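A morning with the towel folders at Pliletti

2018-12-28

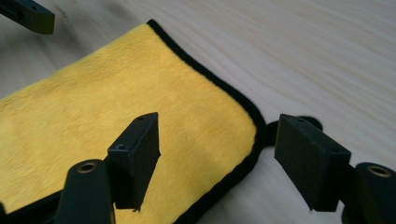 I'd been bugging Kasun Hettiarachchi for a visit since the summer, and he finally wrote back in December to say come on over, we're doing towels all week. Towels! I packed a sandwich and drove out.

Pliletti has the second floor of an old print shop, and the first thing you notice is how quiet it is. I was expecting big arms swinging around behind fences. What I got was people at tables, each with a gripper in either hand, folding the same cloth over and over. The grippers record what they see and how they move, and all of that goes to the learning system as examples. The goal for this batch is 1,000 good folds, and they were nearly 60 short when I walked in (so naturally I wanted to help).

Parvaneh Shokri runs the sessions and she's a great teacher, very patient with a guy who can't fold a fitted sheet at home. She had me start by just opening and closing the fingers over the edge of a yellow microfiber towel, one pad over the cloth and the other over the bare wood. Then you come down, squeeze, lift, and carry the edge across. Sounds easy! My first try I pinched way too much fabric and dragged the whole thing sideways. Second try I got nothing but air.

What surprised me is that the slow, careful folds I was so proud of weren't what they were after. Parvaneh likes a steady, ordinary pace, the way you'd do it if you had a whole basket to get through. If you stop and think halfway, the recording has you stopping and thinking in it too, and she doesn't want the system picking that up. Mistakes you recover from smoothly can stay in. They get a tag of their own.

Between tries you mess the towel up again and put it down somewhere a bit different, turned or shifted. I kept forgetting and putting it back square, and Rafsan Seneviratne at the next table kept leaning over to give mine a twist. He'd done 90 before lunch. I did 15, and Parvaneh kept most of them, which made my day.

After the sandwich Kasun showed me the review desk, where somebody goes through every recording and marks where the grab starts and where the fold is done. We got into a long talk about the black trim on those towels. He thinks a dark edge makes the job too easy and wants plain ones in the next batch, and Rafsan thinks they should finish this batch first. They were still at it when I went to get my coat.

Parking is around the back by the loading door, and bring short sleeves, it gets warm up there.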